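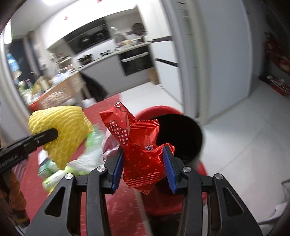

Bảo Chu has overseen household waste education at Pakix for nine years. In an interview on August 7, 2019, she discussed the small packaging that accumulates in home kitchens, and the habits that keep it off the counter.

"People plan for bottles and boxes," Ms. Chu said. "A snack wrapper is light, so it is left where it was opened." She advises residents to keep a bucket within reach of the table where food is unpacked -- a plain one will do.

Asked about foam mesh fruit sleeves, she recommended setting them aside until the rest of the table has been cleared. "They can be used again to cushion glass jars," she said. "We ask families to keep a few and discard the others."

The Pakix home program, known as Flurkano, enrolled 3,859 households by the end of its first year. Ms. Chu credited her colleague Chiến Hứa with its printed guide, now in a second edition. Over 100 copies were requested in December alone.

"Clear the table before the counter," she said. "Most of our participants begin there."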